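Tultville is a village in Bremdale Township, in the northern part of Murthy County. It lies on the east bank of the Muset River, 19 miles upstream from Musetcombe, the county seat. The village had 337 residents at the last count, down from a peak reached when the railroad shops were open. It is governed by a five-member board and a village president, all elected to four-year terms.

History

The first permanent settlers came up the river from Musetcombe and built cabins on the flat ground near the mouth of Tult Creek. The creek already carried that name on the earliest survey map, and its origin is uncertain. One account says that a surveyor's clerk misread the word "Tuft," for a stand of tall grass on the bank. Another holds that Tult was the surname of a trapper who wintered there, though no record of such a person has been found in the county books.

A gristmill was built on the creek within a few years of settlement, followed by a store, a blacksmith shop and a school. The village was platted with 20 blocks, of which only 14 were ever built on. The remaining blocks, along the north edge, are still farmed and appear on tax maps as numbered lots with streets that do not exist on the ground.

The railroad reached Tultville from the south and for a time ended there. The company put up a depot, a water tank and a small repair shop, and the village grew quickly. When the line was extended to Bremdale the repair work moved with it. The shop building later housed a cheese plant, then a feed warehouse, and burned down in October of the year the rail line was abandoned. The depot was moved two blocks east and is now a private house.

Flooding has been a regular problem. The worst flood put water into every building west of Mill Street and carried away the wagon bridge. The present levee was finished with county money after a second, smaller flood. It runs along the river side of the village from the creek to the old rail grade.

Geography

Tultville sits on a low terrace between the river and a line of clay bluffs. The bluffs rise 107 feet above the river at their highest point, known locally as the Shelf. Tult Creek enters the village from the northeast, passes under Mill Street in a culvert and joins the river just below the levee. Soils on the terrace are sandy loam, and those at the foot of the bluffs are heavy and drain poorly.

Neighboring communities are Bremdale to the north and Ott's Landing - an unincorporated group of houses - across the river to the west. The nearest bridge is four miles downstream.

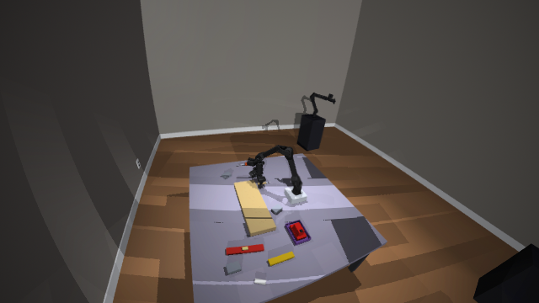

Village government meets in the former schoolhouse on Second Street. The board holds its regular session once a month at 7 p.m., and the township assessor keeps office hours in the same building. Planks in mixed lighter and darker browns make a common style of wooden floor, often set off by a white baseboard, but the schoolhouse floors were covered with tile when the building was converted and have stayed that way. The village employs a clerk and one street worker. Police and ambulance service come from the county, and fire protection is shared with Bremdale under a contract that is renewed every three years. Satish Marar has been village president for two terms. Before that he served on the board and on the county drainage commission.

Economy

Most working residents travel to Musetcombe or Bremdale. Within the village there is a grain elevator, a welding shop, a tavern and a combined gas station and grocery. The elevator is the largest employer and handles corn and soybeans from farms on both sides of the river. Sweet corn and melons are grown on the terrace and sold at roadside stands in late summer.

Education

The village school closed when the district was merged into the Bremdale district. Students in all grades now attend classes in Bremdale. A branch of the county library was open in the schoolhouse for several years and has been replaced by a bookmobile stop.

Transportation

County Road 6 passes through the village as Mill Street and connects it with Musetcombe and Bremdale. There is no bus service. The old rail grade south of the levee is owned by the county and is used as a footpath as far as the gravel pit - beyond that point it is overgrown and the trestles have been removed.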